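Course: Reading and Writing Fantastic Fiction for Young Readers
Handout 4: The long series and how it keeps its promises
Korkarby Evening School, spring term

Please read this before we meet. We will not go through it line by line, but I will refer to the section numbers.

1. What we mean by a series

In this course a series is a story told in three or more books where the main question of the first book is still open when that book ends. Books that share only a hero, and where each adventure is closed, we call a set. The difference matters for the reader. A child can start a set with any volume. With a series the child who starts in the middle is missing something, and the author has to decide how much help to give.

Our main text is the Willia books, which most of you have started by now. If you have not, begin with the first volume and go as far as chapter 27. That is enough for the discussion.

2. The opening chapter of a later volume

The author of volume two has two kinds of reader: one who finished volume one last night and one who finished it a year ago. The first is bored by a summary. The second is lost without it. Look at how the second Willia book solves this. Willia comes back to the drowned mill and finds that the door has been painted. She is angry about the paint, and because she is angry she tells the miller's boy what happened there in winter. We get the summary inside a quarrel. It takes four pages and I think many readers do not notice that it is a summary.

Compare this with the second Roltus book, where the first chapter is a letter from the hero to his aunt. The letter is clear and it is also rather dull. The aunt never appears again — a small fault, but young readers do ask about her.

3. Monsters and rules

A creature in this kind of fiction needs rules, and the rules should be known early. In Willia the marsh people cannot say a name which they have not been given. We learn this on page 116 of the first book, in a scene that seems to be only a joke. The whole ending of the third book depends on it.

When you plan your own creature, write down:
what it wants
what it cannot do
who knows what it cannot do
when the reader finds out

The third line is the one students forget. If everybody in the story knows the weakness, there is little tension. If only the reader knows it, you have a great deal of tension but your hero may look stupid.

4. How frightening is too frightening

There is no fixed answer. In the discussion last March several of you said that the cellar chapter was too strong for a reader of nine. Others remembered reading worse at that age and enjoying it. I would ask you to look at where the author stops describing. In the cellar we hear the breathing, we are told that the candle is short, and then the chapter changes to the brother upstairs. The child fills in the rest, and can fill in only as much as he or she is ready for.

Please mark in your copy the last sentence before the change. It has seven words.

5. Setting

Most of the series on our list use few places and use them often. The palace of Lo Presti in the Roltus books has one hall, one stair and one garden which are described properly. All other rooms are just named. When the hall is damaged in the fourth book, the reader feels it, for he has been standing in that hall for nearly 145 pages.

For your own setting, choose one surface, a floor or a wall or a table, and describe it twice: once when your character is safe and once when she is not. Do not change the surface itself.
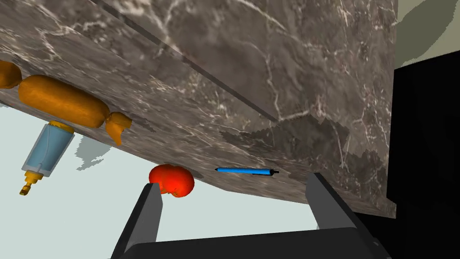
Fig. 1. Dark marble with pale veins (computer-rendered).

Half a page for each description is enough. Keep the adjectives few, and check that the color words are the same in both versions.

6. For next time

Read the first three chapters of the second Roltus book.
Bring the two descriptions from section 5, on paper, with wide margins.
Choose one minor character from Willia and be ready to say what would break in the plot if this person was taken out.

The longer assignment (a plan for a series, with one finished opening chapter) must be handed in by 07/05/2023. You can send it by e-mail or leave it in the box beside the library desk. If you write about a creature, attach the list from section 3 also.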